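O orçamento começou num guardanapo

A responsável de compras da Claltex recebe-me com uma folha de cálculo aberta e ar de quem já a defendeu vezes demais. Pediram-lhe que planeasse a compra de braços robóticos para triagem de periféricos devolvidos. «Perguntaram-me quanto custava um robô. É como perguntar quanto custa um casamento», diz. «O braço é o vestido. Depois vem a conta do resto.»

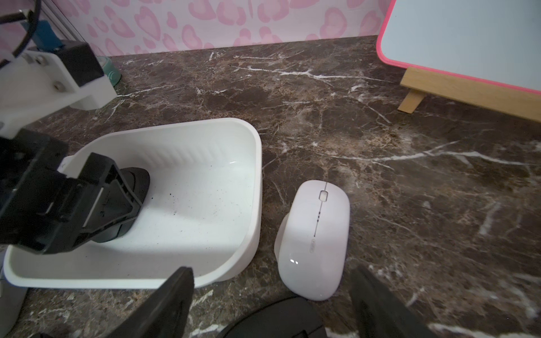

Rato preto no tabuleiro, rato branco ainda na bancada.

O resto, na versão dela, são garras, câmaras, cabos, fixações, peças de reserva e horas de gente. A primeira proposta, da Furnelik, trazia tudo isto numa linha chamada «diversos». Devolveu-a. A segunda trazia «diversos e acessórios».

«Aí percebi que estávamos a progredir», comenta, sem sorrir.
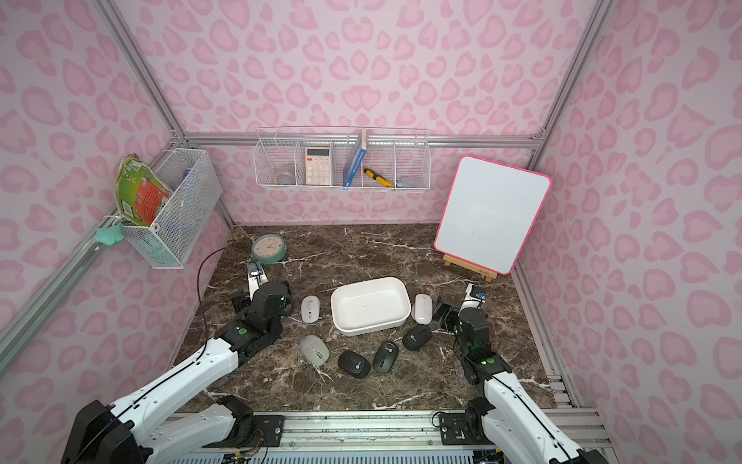 Dultham, 5 de agosto de 2026

A decisão mais discutida foi a de comprar dois braços por célula. A direção queria um. Ela também queria, até fazer as contas à bancada, à estrutura e à instalação, que se pagam por inteiro de qualquer maneira. «O segundo braço é a parte menos escandalosa da fatura», garante. Também insistiu em começar por uma tarefa modesta: pôr ratos de computador num tabuleiro. Houve quem achasse pouco ambicioso. «Essas pessoas nunca tentaram escrever um caderno de encargos para "objetos em geral".»

Pergunto-lhe pelo prazo. Previa quatro meses e já vai em quase seis, por culpa de uma alfândega, de um formulário e de uma garra encomendada com a furação errada. A garra foi ela que encomendou, admite, e guarda-a na gaveta «para efeitos de humildade».
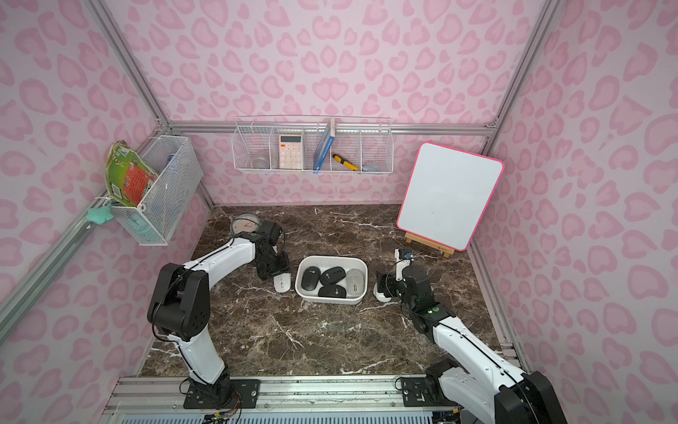 Para a manutenção reservou uma verba própria, separada da compra, porque conhece a casa: o que fica junto é cortado junto. Pôs lá dedos de garra, cabos e uma câmara suplente. A Ashour, o outro fornecedor consultado, propunha um contrato anual com assistência «prioritária». Ela quis saber prioritária em relação a quem. Ainda aguarda resposta, e o contrato aguarda assinatura.

Quanto ao retorno do investimento, recusa-se a dar-me uma data. Deu três à administração, todas com gráfico, e diz que a mais bonita é a menos provável.

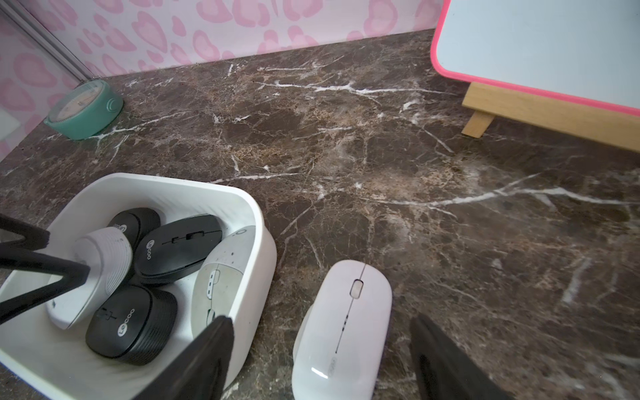
O que deve uma empresa pequena comprar primeiro?

«Tempo de ensaio com as suas próprias peças, antes de assinar seja o que for. Se o fornecedor só quiser mostrar as dele, agradeça o café e vá-se embora.»

A próxima revisão do orçamento está marcada para janeiro. Ela já criou a linha dos imprevistos e, por cautela, chamou-lhe «consumíveis».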